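Wrist cameras and the 4,000 demo question

I finally got through the Doltis write-up that everyone was passing around in May, the one that says you can drop the overhead camera and train a folding policy from the wrist view alone. I wanted to like it. Fewer cameras means fewer things to calibrate, and I have lost whole afternoons to a tripod that got kicked.

The headline number is that the wrist-only policy does almost as well as the full setup after 4,000 demonstrations. Fine. But go to the appendix and look at how they tested it. There were 8 trials per cloth, and the cloth starts within reach of the fingers every single time. If the thing you want is already in view when the clock starts, of course you don't miss the second camera. I'd call that a test of grasping with a bit of folding on the end.

My own attempt is a lot smaller. I have 200 demos on a white table with one beige cloth, plus the Zorkent training code with the default settings, which I mostly left alone out of laziness. I trained it two times, with different seeds, and the two policies don't behave much like each other. One goes for the nearest edge of the cloth and the other hovers. The paper reports one seed per condition, as far as I can tell.
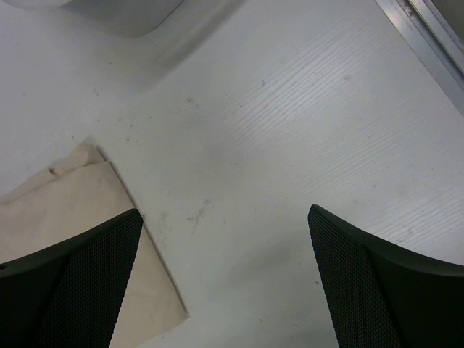
The other thing that bugs me is the background. A policy that sees the world from the wrist sees a great deal of tabletop, and scuffs and smudges don't move between episodes unless somebody wipes them off. That makes them pretty handy landmarks. I'd love to know how much of the Doltis result survives a clean table, or a different one. They change the cloth color and the lighting and call it a generalization study — the table stays put the whole way through.

Somebody in the comments on my last post pointed me to the Wanigasekara benchmark, which does swap surfaces between training and testing. I haven't run it yet. The install wants a version of Flarkico that breaks my gripper driver, so it may be a while.

I'm not saying the result is wrong. Wrist-only might be perfectly good for short tasks where the cloth starts close by. I'd just want to see more seeds, a cloth that begins out of view, and a second table before I take down my overhead mount. For now it's staying up, and I've put tape around the tripod feet.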